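Subject: Re: [lerulell-build] arm budget for next year
From: Sosina Gebru
Date: January 2024

Tolera Wubshet wrote:
> Before we spend anything, can someone tell me what a
> second pair of grippers gets us? I have 476 down for
> fingertip pads and 200 for spare screws and links.
> Is curtain work worth planning for, or do we stick
> with boxes and cups?

Tolera, yes, plan for it! I've been wanting to make this case since October and you just gave me an excuse.

My vote is to keep both of your lines as they are and put the second pair of grippers first on the list. Cloth is where I'd most like us to be this year, and it's the job people at Stonville keep asking about.
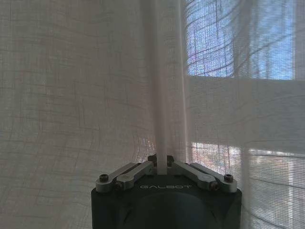 On the pads, I'd buy a softer set along with the standard ones. Open weaves are fussy, and I want to compare the two on the same fabric before we order in bulk. Look at how narrow a pinch the fingers have on that linen, with one long fold running straight up from it. That's a lot to ask of a small patch of pad, so I'd hate to see that line trimmed.

Wubit asked me off list about lighting. I'd love to leave it at zero for now and work with the windows we have.
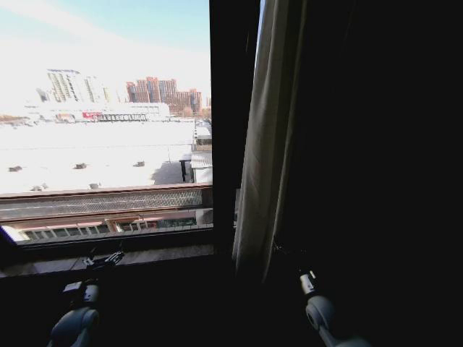 If Mesfin still wants lamps after the first month, we can take them out of the Yilma money, which has 38 left in it after shipping (I checked twice). Not much of a lamp, I know – but it's a start.
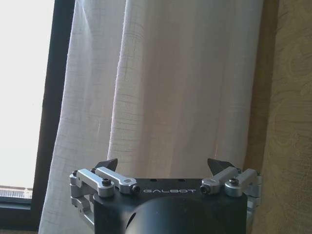 Now the spares. I'd order screws by the bag and links in sets of 4, and keep them in one labeled drawer so Abrehet isn't hunting for them. There are socket screws at the link ends on both sides of the gripper, and they're small enough to vanish under a bench. Could you also add a decent set of hex keys? Mine are getting round.

Last item is time. Amen needs the arms for shelf work too, so let's block out mornings for curtains and leave the afternoons to them. I'm happy to draw up the calendar.
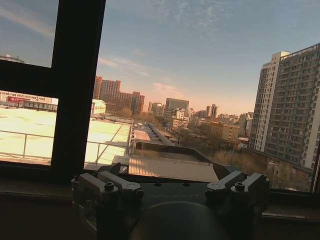

Gripper at the window ledge, snowy roof and brick towers outside.

Send me your draft sheet and I'll fill in part numbers tonight. So glad we're doing this!

Sosina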